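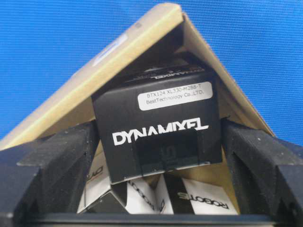
Why does my spring constant come out different when the spring hangs vertically?

Femke Postma
Posted April 2020

I'm working through a lab on Hooke's law with a steel spring and a set of slotted masses. From the slope of force against extension I get 65 N/m. Then I hung a 484 g mass on the same spring, timed the bounces, and worked backward from the period. That gives me a lower value. I measured the extension from the rest position both times. Does gravity change the spring constant, or am I using the period formula wrong?

Femke Verbruggen

Gravity doesn't change k. It only moves the equilibrium point down by mg/k, and the mass oscillates around that new point with the same period it would have lying flat on a frictionless surface.

What you left out is the mass of the spring. Part of it moves along with the load, so the period is longer than T = 2π√(m/k) predicts, and your k comes out too low. For a uniform spring, add one third of its mass to m and try again. Weigh the spring first - with a heavy one the correction is easy to see.

You can also plot T squared against m for several masses. The slope is 4π²/k and the spring's own mass only shows up in the intercept.

Irkenow296

Check your timing. I always time 20 swings and divide. Also don't pull it down too far or the coils hit each other on the way up.

Femke Postma

Added a third of the spring mass and the two values are much closer. Thanks, I'll do the T squared plot too.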